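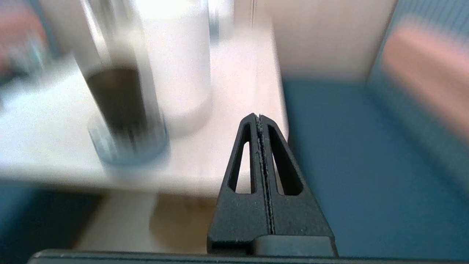 The white table, before the meeting.

My aunt left the village of Dornent a bequest of 220 pounds, to be spent on "something cheerful", and by August the village had stopped speaking to itself.

Half of us wanted a bench. The other half wanted anything that wasn't a bench, as the Escobedo side of the river already had 2 and had become unbearable about it. I was asked to take the minutes, being family, and also being the only one with a pen.

The first meeting lasted nine hours. Éabha Ó Gríofa proposed a weathercock. It was pointed out that the church had one. She said the church's had pointed at Fallance since the war, whatever the wind was doing, and she for one would like a second opinion.

Then came the letter from Vuduren. It is a larger place than ours and has a roundabout. They had heard of our good fortune and wished to remind us of an unpaid debt for the loan of a brass band, which with interest now stood at 3938 pounds. They enclosed a photograph of the band looking hungry.

I read this out twice. For the first time since the funeral, Dornent was of one mind.
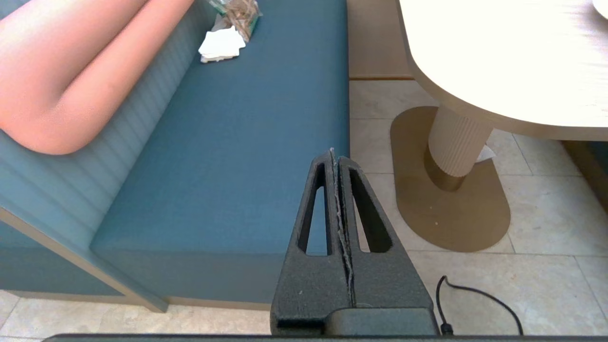 Éabha said we should pay them in weathercocks, delivered one a year, at night.

It was carried without a vote. We bought the first one that week, a squat iron thing with a squint, and four of us took it over in the back of the bread van. I held the ladder. My aunt, who had once been asked to leave a Vuduren whist drive, would have held it too, and probably shaken it a little.

They have never written to thank us. The squinting bird is still up on their town hall, though, and I'm told people set their washing by it. The next one is already wrapped in a blanket under my stairs.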